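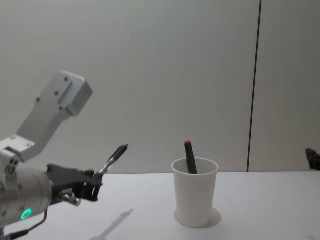 A paper cup is a perfectly good pen pot

I have worked in four offices and every one of them had a desk organiser problem. The organisers were wire mesh or clear plastic, with a tall section for pens, a short section for notes and a little drawer that stuck. They were ordered by whoever moved into the room first and they were never thrown away. When I started at the Ellunach office there were 11 of them in the stationery cupboard, all empty, stacked behind the envelopes.

My view is that a table which gets used by different people should have one paper cup on it, with two or three pens in it, and that's all it needs. I mean the plain white sort with a rolled rim that comes in a sleeve.

The main point in favour of the cup is its size. A big pot fills up. People drop in a highlighter, then a pair of scissors, then a ruler from a trade fair, and after a year nobody can get at the marker without tipping the lot out. I once emptied the pot on the front desk at our Wilesau branch and found 17 pens, of which a handful would write. The rest had been tried by visitors, found dead and put politely back. A paper cup won't take that. Put too much in and it falls over, so people stop. 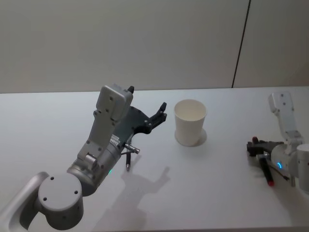
The second point is that a cup is cheap enough to replace. Ink gets into the bottom of any pen pot. In a mesh one it goes through to the table, and in a plastic one it dries in the corners and stays there for good. With a paper cup you put the old one in the bin on a Wednesday, take a new one out of the sleeve and move the pens across. A sleeve of 70 has lasted us longer than the last two organisers put together, and it sits in the kitchen anyway.

There are objections and some of them are fair. The first is that it looks as if you couldn't be bothered. I don't mind how it looks. A white cup on a white table is a quiet thing to have in front of you, and a good deal quieter than black mesh. If a visitor thinks less of us for it, I would like to know what they keep their own pens in.

The second is waste, and here I have less of an answer. A pot you buy once and keep for ten years is better than a cup you bin every few months. If you already own a decent mug with a chipped handle, use the mug. My complaint is with buying something new for the job. A colleague in Naidu sent me the page from a supplier's catalogue, and it listed 629 products under desk storage. I can't believe that many are needed to hold a biro.

The third is that the cup tips. It does if you use it badly. A long marker leaning out over a light cup is top heavy, and a stack of them all leaning the same way will have it over. Two markers are fine. If you want more than that, put a few coins in the bottom.
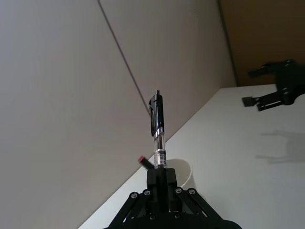
What goes in the cup matters more than the cup does, and this is where most offices go wrong. I would allow a black marker, a red marker if you mark things up, and one ballpoint. The ballpoint should be a click one with a clear barrel, so that anyone can see the ink tube before they start writing. It should have a pocket clip as well, even though pens with clips do get carried off. A pen without a clip rolls off the table and under the radiator, and that is the end of it just the same.

Caps are a nuisance. A capped marker should go in with the cap up, so that you can tell the colour without lifting it out. I know there is a school of thought that says markers should be kept tip down so the ink runs to the end, and others say they should lie flat. I have done all of these and the only thing that made a difference was whether the cap had been pushed on until it clicked.

I would also say that the cup should live in one place and the rest of the table should be kept clear. We tried the opposite at the Cultov meeting room, with a pot at each end and a tray in the middle, and people simply put more things on the tray. After a month it had batteries in it, and somebody's keys. Now there is one cup, you can lay a large drawing out flat, and the table gets wiped down in a minute. 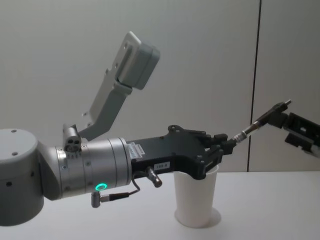

White paper cup on a white table.

I don't expect the organisers to go. Ours are still in the cupboard, and when I suggested giving them to a school I was told that we might need them. Until we do, I will carry on taking cups from the kitchen, and I'd ask whoever keeps putting the stapler in mine to leave it in the drawer.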